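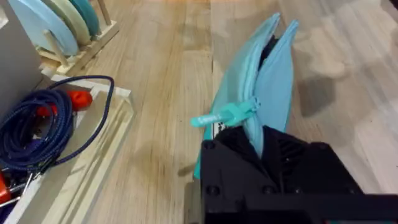
Light blue zippered pouch with teal pull tab, partly open. Katon school kits, June.

Progress report to the Arnau Fund
Project: Katon school kits
Prepared by: Adi Wijaya, project coordinator

Dear Ms. Siddiqui,

With this report I would like to inform you about the packing of the pencil cases. The grant covers 500 kits for children who are starting at a new school. Up to now we have finished 261 of them, and these are already stored on the shelves in the back office at Jirkura Hall.

The pouches from Sarkar arrived in two deliveries. They are soft fabric with a zipper, and the colour is the light blue which we agreed with you in the spring. Each kit contains pencils, an eraser, a sharpener, a short ruler and a glue stick. We put the ruler in first, along the side, and the glue stick last. When the glue stick goes in the middle, the zipper is hard to close and the fabric pulls at the seam.

Eight pouches had a fault in the zipper. Tahsin Debnath checked them and sent them back to the supplier, who has promised to replace them without charge. Now we open and close every zipper one time before packing. It makes the work slower, but I prefer this to giving a child a pouch that does not close.

There is one change in the budget. The coloured pencils cost more than in our first estimate, and we paid the difference from the line for printed labels. The labels are now written by hand by Fergus Forsyth, who has very neat printing. I hope that you can approve this change. The receipts are attached.

The remaining kits wait for the second order of erasers. Edin Tomić will pick them up from the wholesaler, and after that we can continue in the afternoons, from 2 o'clock. The schools have asked to receive the kits before the classes begin, and I do not see a problem with this date.

Please write to me if you need more details on the costs.

With kind regards,
Adi Wijaya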